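The Hidis arms had been approved for mugs on a Wednesday, and by four o'clock they had stopped agreeing about them.

The fault report ran to one line. ARM R HOLDING, REASON: COURTESY. I looked up courtesy in the manual, which goes to 408 pages, and found it between coupling and crash. It meant one arm had asked the other to go first. It did not say what happened if the other arm had manners too.

Flelska, who had sold us the pair, sent a link to a page about restarting. I restarted. The left arm went for the coasters, the right for the tray, and I let myself think about dinner.
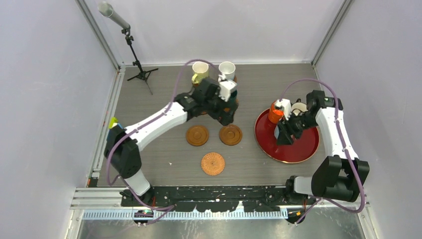 Ó Gríofa wanted to know, over the intercom, whether I had touched the courtesy setting, and whether I understood that it was a safety setting, and that the last site to turn it off had swept up for a week.

I had touched it. I had moved it from 30 to 4, on the theory that a little rudeness would get us home. I said I would check.

The café at Busport was due to open in March with no staff before noon, and every cup in the place was to be set out by these two. Some 365 days a year, the contract said, as if mugs kept Christmas.

I put it back to 30. The left arm stopped over its mug. The right arm stopped over its tray. The log began to fill.

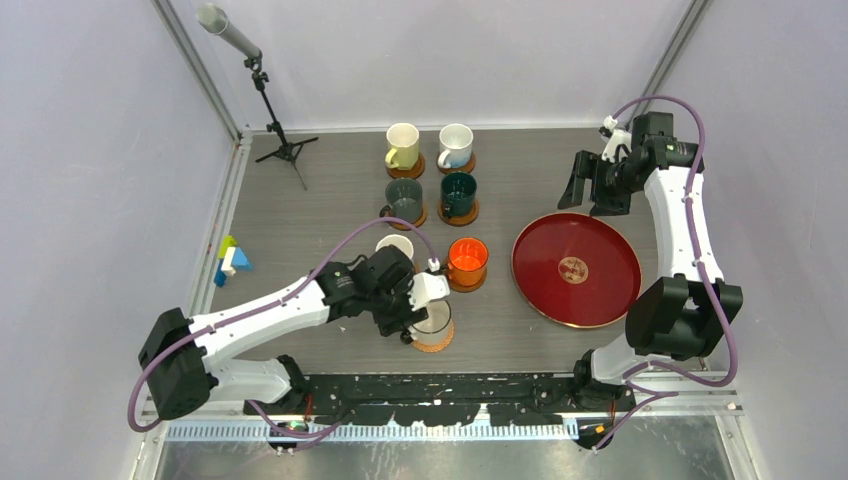
AFTER YOU, said the left arm, in the log. AFTER YOU, said the right. I scrolled down and there was a good deal more of it — pages, in fact, all time-stamped and all perfectly safe.

I pressed the red button, wrote "no injuries" in the box for injuries, and caught the 6:30 with my coat on inside out.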